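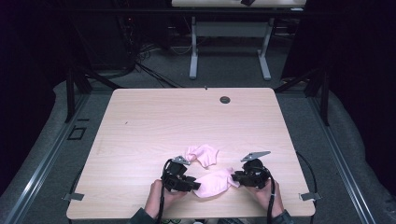
June, notebook, transfer window tracker

Started 9:40. Mindeck build from last night loaded without errors, so went straight to the matching problem.

The summer file now has 496 rumor records. Each one is a player, a selling club, a buying club, a source and a status (linked, talks, medical, signed, dead). The status field is still the weak part. Sources say "close" for everything from a phone call to a player holding up the shirt. For now "close" goes in as talks unless a medical is mentioned in the same article.

Duplicates: 27 left after the name cleanup. Most are players with two surnames where one site uses the first and another uses the second. A few are loans with an option to buy that got filed once as a loan and once as a permanent move. Merged the loans by hand. Left the surnames for the alias table.

Cavport are a nuisance in this data. They have a senior side and a reserve side with nearly the same name, and the Kumard feed uses one club code for both. So a reserve goalkeeper going out on loan shows up as the first team losing a keeper. Wrote to the Kumard support address and asked for separate codes. No answer by lunch. Temporary rule: if the player has no senior appearances, assign to reserves. This will be wrong for new signings, so check those by eye.

Contract dates

Tried the 180-day cutoff for flagging expiring contracts. Works fine for leagues that end in May. For calendar-year leagues it flags half a squad at midseason, which is correct but makes the report hard to read. Split the report into two tables by league type. Extension clauses are not in the file at all and I don't see a cheap way to get them.

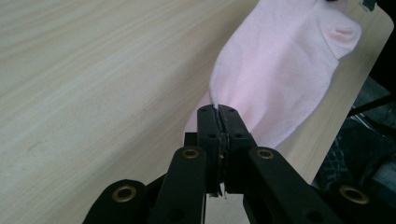 Fees

Horrocks list shows fees in euros with add-ons included. Ours are in pounds without add-ons. Do not average them. Added a second column and left it blank where the add-ons are not known.

Also found that free transfers were stored as blank, same as undisclosed. Changed free to zero. Reran the totals and the median dropped, as expected.

To do

Alias table for double surnames
Chase Kumard on the Cavport codes
Dead rumors: decide how long with no new article before closing one
Back up the file before the next Mindeck update

Stopped 4:15.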